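Coltirley – Dining Table and Tableware Check
Form 27, issue 2

1. Table top level and stable. OK
2. Surface clean, no crumbs or sticky patches. Comment: small dark marks on the white top. Try a damp cloth first, then report if they remain.
3. Edges free of chips. OK
4. Walkway beside table clear to 1000 mm. OK
5. Nothing stored within 50 mm of the table edge. Comment: not met – see item 8.
6. Plates and bowls free of cracks. OK
7. Sauce bottles capped and stored upright. Comment: ketchup not upright.
8. Cups upright when not in use. Comment: one on its side near the edge.
9. Loose food on plates or in bowls, not on the table. Comment: not met. 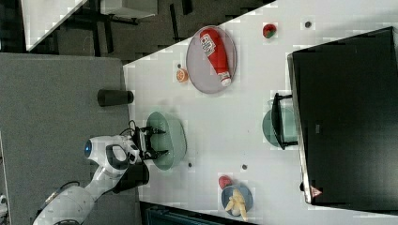 Page last changed: 2025-01-31

Black cup lying down, ketchup bottle flat on the oval plate – items 7 and 8. The strawberry and the orange slice are directly on the table top (item 9). One bowl is partly under the monitor stand and should be moved clear before the surface is wiped.

Items 5 and 7 to 9 stay open until the next check. Items 1 and 3 carried over from December without change.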